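Deirdre Moriarty has run the packing room at Sheehan for 24 years, and she was not asked whether she wanted a colleague with a silver wrist.

"They told us in July," she says. "There was cake. You learn to worry when there's cake."

The cake did its job. Two of the eight packers moved to the returns desk, and the rest now share their shifts with the machine everyone calls Stasik.
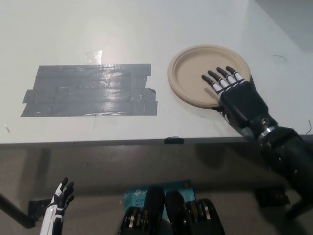 Moriarty's own job has changed more than she likes to admit. She used to pack; now she sets up the bench, watches and writes things down. The supplies have come down in the world too. She spends a good part of her morning on paper plates, the plain tan kind, and on how a set of black and white fingers comes down on one. "I have opinions about plates now," she says. "My husband has asked me to keep them at work."

Gearóid Hayes, the youngest on the crew, finds the new routine easier on his back and harder on his patience. "A slow person, you can tease," he says.

Would she go back? Moriarty thinks about it. "To the lifting, no. To the talking, yes. We used to get through 50 subjects before lunch."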